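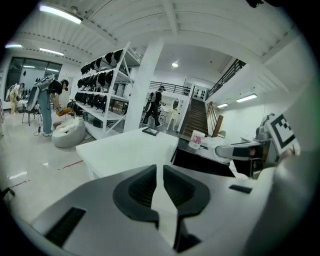

Apr 8, 2020

Cloddale stair tread case - slip testing, second go. Working from home notes + what Csenge sent over, so some of this is out of order.

Where we are: plaintiff fell on the back stairs at the Cloddale building last October, third tread from the bottom. Firm is Ridgeway's (Corinne Ridgeway, plaintiff side). She wants a number on the tread and an opinion on the nosing. Defense expert is Wim Van Beek, his report says tread was fine and she must have been hurrying. His numbers are all dry. It rained that morning, everybody agrees on that, it's in both depositions. So why dry only?? Ask Corinne to put that to him.

Samples. Tread 3 and tread 11 (11 is the comparison, hardly anybody walks on the outer half). Both came out under the joint protocol, both sides signed. Alaric bagged and tagged them. Tag on 11 is smudged, I rewrote it on a second tag and left the first one on. DO NOT take the old tag off. We got beaten up over that on the Lisonthorpe ladder job and I don't want to do it again.

Runs so far, tread 3:
dry, with the grain - good, repeatable, close to Van Beek's. No argument there.
dry, across - same.
wet, with the grain - big drop. Repeated it with a fresh pad, same drop.
wet, across - started, stopped, pad was glazing. Throw those readings out but keep the sheet, mark it VOID and initial. Don't tear anything out of the book.

Tread 11 wet holds up a lot better than 3. That's wear, or that's cleaner residue, and I can't say which yet. Corinne would like it to be wear. I told her on the phone I'm not saying wear untill the residue wipe comes back. She was ok about it. Mostly.

Calibration - tester checked against the reference tile before and after each set. Before and after agree on all sets except the void one. Cletus, the cal certificate in the folder is the old one, the new one is in your email somewhere. Need it in the folder before anything goes out.

Pad prep: 22 strokes on the paper, light pressure, new paper each set. I had been doing it by feel and Csenge called me on it, fair enough. Written down now. If Van Beek's lawyer asks how the pads were prepped for the first dry set I will have to say by feel. Better we rerun that set properly. Adding it to the list.

Nosing. Measured the radius at three spots, left, middle, right. Middle is worn well past the ends. Photos with the scale in them are ok, the ones without the scale are useless for court, keep them anyway (discovery, they get everything). Riser heights from the site visit are in Alaric's handwriting and I can't read the fourth one. Alaric - call me, don't guess from memory, look at your tape photo.

The inspection log from the building manager. 300 pages and no entry for the back stairs that I could find. Front stairs, lobby, boiler room, yes. Not my area really, that's one for Corinne, but flagged it to her.

Van Beek also cites a Sauerland study for the "hurried gait" thing. Read it. It's level walking, no stairs in it at all, and the people in it were wearing lab shoes. Put that in the rebuttal, short paragraph, no adjectives. Corinne's last expert got chewed up for adjectives.

Her shoes: still with the defense. Asked twice. Want the outsole hardness if nothing else. If they don't hand them over we test with the standard pad and say so.

Anduteo invoice for the residue wipes is 90 each, approved. Retainer on this one is at 2000 left, so let Corinne know before the reruns, not after. She has to clear it with the client.

Travel is obviously off, so no second site visit for now. Csenge thinks we could do the handrail height from the existing photos. I don't love it. Handrail isn't in the complaint anyway, leave it alone unless asked.

To do
- rerun dry set on 3, proper pad prep (me)
- wet across, new pads (me)
- new cal cert in folder (Cletus)
- fourth riser height (Alaric)
- chase wipes at Anduteo (Csenge)
- shoes, again (Corinne's office)
- draft rebuttal para on gait study, send to Csenge to read befor it goes anywhere

Custody sheet signed out and back in, both treads, bags resealed. Seal numbers are on the sheet.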